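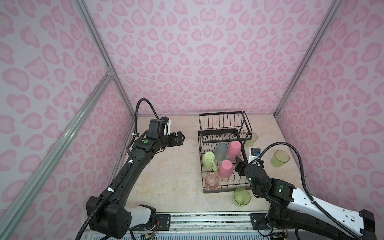
The Schwaiger brewery lets the public in twice a year, and I have managed to miss it for most of the time I've been making beer in my garage. In June I finally went. The drive to Stomlow takes the morning if you stop for gas and get behind a hay truck, and I did both.

You check in at what used to be the stable. They hand you a paper wristband, a pair of safety glasses that fit no known head, and a token good for one small beer at the end. The date 1724 is carved over the door, and our guide told us cheerfully that it refers to the door. The brewery itself moved in a good deal later, after the building had tried being a dairy and a place to store church pews. The labels say 1724 anyway.

We started upstairs with the malt. Schwaiger buys nearly all of it from Tarnon, a maltings two valleys over, and it comes in sacks the size of a sleeping teenager. The mill is a two-roller thing painted hospital green. I crush my grain with a hand crank and a cordless drill that smells of burning by the fourth pound, so I stood there longer than was polite. The guide let us chew some of the pale malt. A man behind me said it tasted like cereal, and he was right, and he said it again in each of the next three rooms about things that weren't malt.

The brewhouse is one floor down so that gravity does the lifting. They have 4 vessels, the biggest holding 1000 gallons, and they were mashing in while we watched. Watching somebody else's mash is very restful. The temperature was on a dial the size of a dinner plate and it did not move. Mine moves if I look at it. I asked how they keep the grain bed from sticking and got a long answer about rice hulls, rake speed and patience, of which I can afford the rice hulls.

Then the cellar, where it was cold enough that everybody who had worn shorts got quiet. The lager they call Arna sits down here for seven weeks. Each tank has a chalkboard hanging off it with the batch number and daily gravity readings, and the one nearest the stairs was batch 1063. Somebody had drawn a small fish next to it. I asked about the fish. The guide said it was before her time, which seemed unlikely for chalk.

I took the most notes in the washing room, and I suspect I was the only one. It's where the hoses live. They run hot caustic, rinse, acid, rinse, and then sanitizer right before filling, and there is a laminated sheet on the wall for every tank with initials down the side. Our guide guessed that a brewer's day is two-thirds cleaning. Several people laughed. The home brewers did not.

The tasting was out in the yard under an awning. Arna is pale, bready and a bit sharper at the end than I'd expected, and I'd drink it again, though at the price of a second token I decided to admire it from memory. There's also a dark wheat beer, on that day only, that tasted of banana and toast. The pretzels were from a box.

If you go, get there before eleven, as the later tours skip the mill. Parking is in the field past the bridge. Bring a sweater for the cellar and your own safety glasses if you have a head. The shop sells yeast slurry by the jar if you ask at the counter, and mine is now in the fridge door next to the mustard, clearly labeled, after a discussion.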